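Jan 3, 2025

I met her at the bus shelter in Clelutlow, the one by the bakery, and she'd already bought me a roll. "You looked like you'd skip breakfast," she said. I had!

She has kept a rain diary for most of her adult life, and I'd wanted to talk to her ever since somebody at the Zirkport library let me read a few pages. It's mostly numbers, but then you'll get a line like "wind rude all day" and you're hooked.

"I started it to win an argument with my brother," she told me. He lived over in Villalba and swore it rained more there. So they each put out a gauge, and every January they swapped totals by mail. 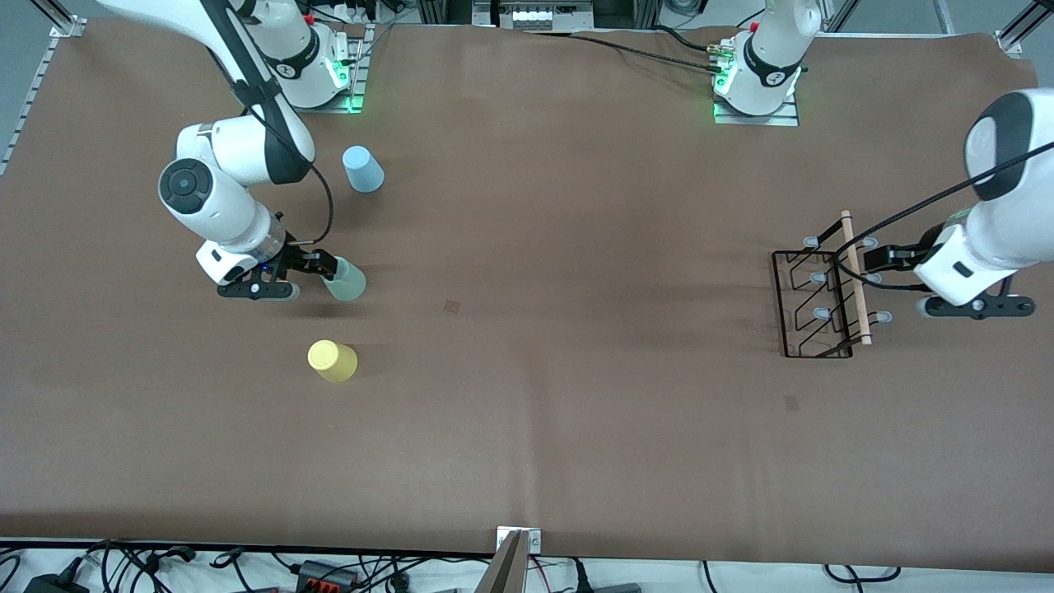 And who won? She laughed so hard she had to put her coffee down. "He did, nearly every year. I was furious." Her best year came in at 1311 millimeters, and she had the letter half written, very smug, when his arrived first. I asked what his number was and she wouldn't say (I tried twice).

Last year she got 924. She doesn't think much of it. "Dull year. Lots of gray, no commitment."

We walked up to her yard after that, which took a while, as she stops to look in every ditch. The gauge sits on a post well away from the shed, and she reads it at 6 in the morning. I asked about vacations. "A neighbor does it. I check her handwriting when I get home."

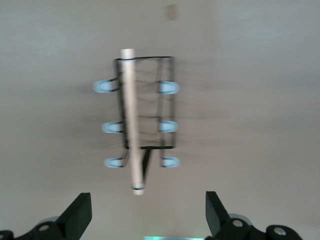 I wondered if she'd ever thought of switching to one of those electronic stations. Her nephew gave her one, a Vurkon, and it's still in the hall closet. "He means well," she said. "But I like going out there. I like having wet slippers and a reason for it."

Her brother stopped sending totals a few years back, when he moved into an apartment with no yard. She still mails him hers every January, and this year's was sitting on the kitchen counter, stamped and ready. She let me carry it down to the mailbox on my way to the bus.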